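Wutska Valley

The Wutska Valley is an upland valley and small holiday district, known chiefly for its long walking route, its guest houses and the unhurried coach tours that have called there for a good many years. It takes its name from the river Wutska, which rises in the hills above Prirkis and wanders down, with a great many bends, to the market town of Vanero.

Getting there

Most visitors come by way of Vanero, where the railway ends. A bus leaves the station forecourt for Prirkis, 30 kilometres up the valley, and stops more or less wherever it is asked to. The road is narrow and can close for a day or two in February, when snow drifts over the upper bends, so winter travellers are kindly advised to ask at the station before setting out.

Places to stay

Lodging is mostly in family guest houses, with 79 of them listed in the district guide. Rooms tend to be plain and comfortable, breakfast is generous, and supper is usually to be had if one asks before noon. The oldest house still taking guests is the Śliwiński, beside the bridge at Prirkis, which began as a resting place for carters and later added a second floor for summer walkers.

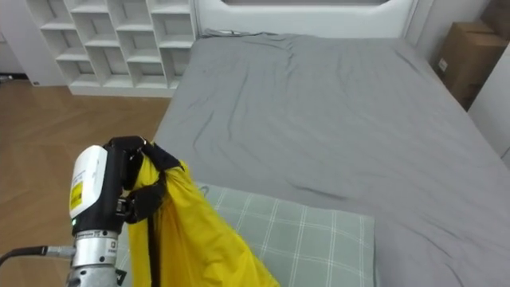

A bed with a grey fitted sheet and a yellow fabric item.

Walking and sights

The Wutska Way follows the river from Vanero to its source and is commonly walked in four days, though plenty of people happily take a week over it. It was first marked out by Booker Kasprzak, a schoolmaster and keen rambler, whose little handbook sold 200 copies in its first summer and is still much loved locally. Other sights include the covered market at Vanero, the mill museum and the chapel above Prirkis, where the evening bell is rung at six o'clock.

See also: Vanero railway station; Prirkis bridge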